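Start Blog Werkstatt Archiv Über mich

Blog > Werkstatt > Greifer

Zwei Greifer, ein alter PC und viel zu wenig Platz

Am Freitag kam endlich das Paket mit dem zweiten Greifer, und ich gebe zu, ich habe das Abendessen dafür ausfallen lassen. Seit Monaten arbeite ich mit dem Paselix, einem elektrischen Parallelgreifer, den ich inzwischen ziemlich gut kenne (auch seine Macken). Jetzt liegt daneben der Vastbridge, etwas schlanker gebaut, mit feinerer Kraftregelung, und ich wollte natürlich sofort wissen, was der am Mainboard kann.

Zur Erinnerung für alle, die neu dabei sind: Mein Projekt heißt Sketside und soll irgendwann alte Bürorechner zerlegen. Also Speicherriegel ziehen, Stecker lösen, Karten herausnehmen, Prozessor aus dem Sockel heben. Klingt nach Kleinkram, ist aber für einen Roboterarm richtig fies! In so einem Gehäuse steht überall etwas im Weg, Kabel vor allem, und die halten sich nie an das Modell, das man vorher so schön gezeichnet hat.

Angefangen habe ich mit dem Anfahren. Der Arm soll von oben senkrecht über den Sockel kommen, kurz stehen bleiben, die Kamera am Greifer nimmt ein Bild auf, daraus rechnet die Steuerung die Korrektur. Beim Paselix hat das nach einer halben Stunde Fummelei gesessen. Beim Vastbridge musste ich erst den Werkzeugmittelpunkt neu einmessen, weil die Finger länger sind, und habe prompt ein Vorzeichen verdreht. Der Arm blieb brav an der Softwaregrenze stehen. Danke, Softwaregrenze. 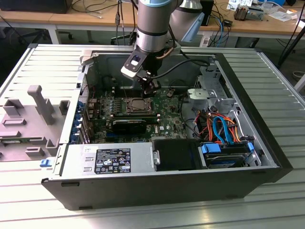
Insgesamt habe ich 264 Anfahrten aufgezeichnet, mit beiden Greifern im Wechsel, und nach jedem Umbau die Kamera frisch kalibriert. Das nervt, aber ohne kann man die Zahlen wegwerfen. Sechs davon habe ich am Ende aussortiert, da war die Belichtung verstellt und der Sockelrahmen in der Aufnahme komplett überstrahlt. Blankes Metall und eine Lampe direkt darüber, das hätte ich mir denken können.

Was mir beim Vastbridge sofort gefallen hat, ist das Gefühl beim Zugreifen. Man kann die Kraft in ganz kleinen Schritten hochdrehen, und er macht das auch wirklich, ohne am Anfang zu rucken. Der Paselix greift eher wie ein Schraubstock mit gutem Willen: unten im Kraftbereich passiert lange nichts und dann ziemlich viel. Für Laufwerke ist das wunderbar, für einen Speicherriegel wird mir ein bisschen mulmig.

Dafür ist der Paselix kürzer, und das merkt man im Gehäuse an jeder Ecke. Mit dem Vastbridge muss ich das Handgelenk weiter oben halten, und bei schrägen Anfahrten gehen mir schnell die Gelenkwinkel aus. Außerdem ist sein Kabel steifer. Ich habe es dreimal anders gelegt, bis die Schlaufe beim Drehen nicht mehr gezogen hat, und ganz glücklich bin ich damit immer noch nicht. Vielleicht drucke ich mir einen Halter, der es weiter hinten am Arm führt.

Noch ein Wort zur Steuerung, weil in den Kommentaren danach gefragt wurde: Ich fahre beide Greifer über dieselbe Software, die ich hier schon als Dijkstra vorgestellt habe. Ja, der Name kommt von der Wegsuche, und nein, der Algorithmus selbst steckt nur noch an einer einzigen Stelle drin. Die Datei mit den Wegpunkten hat inzwischen 2051 Zeilen und gehört dringend aufgeräumt. Neu ist, dass ich den Greifertyp beim Start auswählen kann, vorher habe ich Werte von Hand auskommentiert (bitte nicht nachmachen).

Der Kameratreiber läuft jetzt auch stabiler. Ich hatte lange Aussetzer, bei denen das Bild um 400 Millisekunden hinterherhing, und habe überall gesucht, nur nicht beim USB-Hub. Anderer Hub, Problem weg. Darüber habe ich mich fast mehr gefreut als über den neuen Greifer.

Als Nächstes kommen die Stecker dran, zuerst die SATA-Kabel. Dafür will ich schmalere Finger mit einer weichen Auflage ausprobieren, die Entwürfe liegen schon auf dem Drucker. Wer Erfahrung mit weichen Filamenten an Greiferfingern hat, schreibt mir gern, vor allem, welche Härte sich bei euch bewährt hat!

Kontakt | Impressum | © Sketside | Nach oben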